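Speaker notes: Sales tax filing for small sellers
Dimville business library, 26 September 2024
Slot is 45 minutes including questions. Handout has the worksheet on the back.

Slide 1. Title
Wait for people to sit down. Say where the handouts are. Mention that this covers sales tax only. Income tax is a separate session in October.

Slide 2. Who has to file
If you hold a seller's permit, you file a return every period, even when you sold nothing. A zero return takes a few minutes. Skipping it brings a notice and a late fee, and the fee applies even with no tax due. Ask for a show of hands: monthly filers, quarterly filers, not sure. Tell the "not sure" group to look at the top right of their permit letter.

Slide 3. The worked case
Use Brakar, the shop on the handout. It sells work clothes and hand tools from one store and ships some orders out of state. Gross sales for the quarter were $3,670. Yes, that is low. It keeps the arithmetic short.
Of the 82 invoices, 19 went to buyers who gave a resale certificate. Those still count in gross sales. They come out again on the deductions line. People leave them off both lines and then the return does not match their books.

Slide 4. Resale certificates
Keep the certificate, not just the number. It needs the buyer's name, permit number, signature and what they are buying. Check the date. If you can't produce it in an audit, the sale is treated as taxable and you owe the tax yourself.

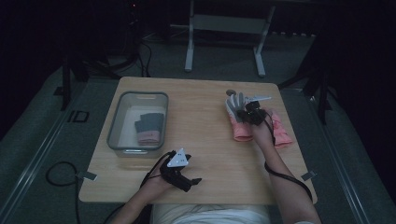

Slide 5. Wrong location code
Most common error in the returns people bring to the help desk. The tax was collected at the right rate but reported under the wrong local code. The total paid may be correct and the return is still wrong. Go back to Brakar: 8 invoices shipped to Urnia were coded to the home store. Show the before and after columns. Point at the local line and not the state line, where nothing changes.

Slide 6. Fixing it
File an amended return for the period where the mistake was made. Do not net it off against the current quarter. Enter the full corrected figures, not the difference. Attach a short note saying which lines changed. If more tax is due, pay it with the amendment, and interest stops on that day. If you overpaid, choose credit or refund. Credit is usually posted sooner.

Slide 7. Invoices and customer names
Short slide. Type the customer's name exactly as it is on the certificate, accent marks included. Example on screen is Từ. Some bookkeeping programs drop the marks on export and the record then shows a different name from the paper. Keep a PDF of the original invoice.

Slide 8. Records
Four years for invoices, certificates, bank statements and filed returns. Longer if an audit is open. Paper or scans are both fine as long as they can be read.

Likely questions
Shipping charges: depends on whether they are listed separately. Send them to page 2 of the handout.
Marketplace sales: report in gross, deduct if the marketplace collected the tax.
Lost permit: reprint from the online account.

If time runs short, drop slide 7 and go straight to records. Collect the sign-in sheet before people leave.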